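Category: Grippers and hand tools / Reviews and buying advice

Subject: Re: Gemik handheld kit, worth it for bathroom work?
From: Nayeli Serrano
Date: Oct 4, 2020

Hi Wafula, hi everybody,

Sorry for the length of this one, I started it over breakfast and it grew. We've had the Gemik handheld kit in the building long enough now that I have opinions, and since Wafula asked so nicely I'm going to share every last one of them.

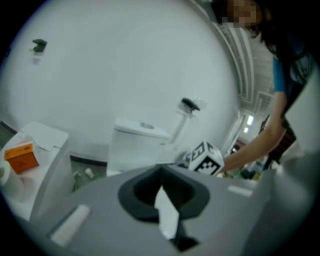 WHAT WAFULA ASKED

On the Stomley list, Wafula Lukumay wrote:
> We are a small shop and we are looking at the Gemik handheld
> gripper to record demonstrations for a restroom tidying job.
> The sales page only shows it picking up blocks on a desk. Has
> anybody used it in a real bathroom, with a toilet and a cabinet
> and not much elbow room? I would like to know
> 1) if the wide lens is usable that close to a wall,
> 2) if the marker cube is a nuisance,
> 3) how it does with paper, which is most of our job,
> 4) if we should buy or take the Asorport rental.
> My boss Ourania is fond of the rental. I am not so sure.

1) THE LENS

Short answer, yes, and I was a doubter! You get that strong round bend to everything, with the walls curving and the corners going black, and the first time Charito Dela Peña saw our footage she asked whether I'd filmed it through a doorknob. But in a tight room it earns its keep. Standing at the toilet you still get the tank with its flush button, the cabinet off to the left, the roll on its ledge, and right out through the other side into the next room, ceiling lights and all. With the narrower lens we had before, I'd have gotten a lovely close view of the tank lid and not much else.

Two cautions. White on white on white is hard on it. Our toilet, cabinet and wall are all white and they come out with a bluish cast, so anything pale on the ledge doesn't stand out the way it does to your eye. The little orange box on top of the cabinet shows up beautifully, and I've started using it as the first object for anyone who's learning. The other caution is that you will see people in your footage, a lot of people, because the view is so wide. Set up the face blurring before you record a single thing. It's one checkbox in the Gemik software, but it comes switched off (why??), and I had to throw out our first 12 recordings on account of it.

2) THE CUBE

I grumbled about the marker cube for a week and then stopped noticing it. It's the white one with the blocky black squares. The manual wants you to keep at least one face toward the lens and free of fingers, and in a cramped room that takes some practice, as your helper's arm wants to be in the very same spot. What worked for us was having the helper reach in from the right, low, with the hand below the level of the gripper finger. Consolacion Aquino figured that out and now we all do it her way.

If you have long hair, tie it back. I say this with love and from experience.

3) PAPER

Now we get to your real question, Wafula. Paper is where I have been happiest and also where I have said the most bad words.

Full rolls are easy. The fingers are wide and flat and they close on a roll nicely, as long as you don't squeeze so hard that the cardboard core folds up on you. Single sheets and strips are another story. The body has that rounded funnel opening in the middle, and a narrow strip of something white and papery will find its way to it and hang there, and you may go quite a while before you look down. It doesn't stop the gripper from working, but it does end up in your recordings, so now I do a quick check of the opening between takes. A dark sleeve pulled over the body might help you spot it sooner. I haven't tried that yet, so if anyone has, please write in!

Small things on the floor are the weak spot. Something the size of a bottle cap, down by the base of a toilet, means getting the whole tool in low beside the bowl, and the body is bulky enough that it hides a good part of what you're after. We did manage it, but my knees filed a complaint. I'd say put the floor pickups last in your plan and don't promise your client too many of them.

4) BUY OR RENT

The Asorport rental was 189 a month when I asked, and the kit to buy was 1,000 even. I'm no accountant, but if Ourania thinks your job will run past November I would gently nudge her toward buying. The rental does come with the Talavera carrying case, and it's a very good case, I won't pretend I wasn't tempted. It also comes with phone support, and the fellow I talked to was patient with me for 74 minutes while I hunted for a setting that turned out to be on the first page.

If the job is short, though, rent it, and ask them for a spare set of finger pads. The ones we got with ours wore smooth fairly quickly and the replacements took forever to arrive.

You're welcome to come try ours before you decide. Write to me off the list and we'll find a morning. Bring shoes you can kneel in.

Warmly,
Nayeli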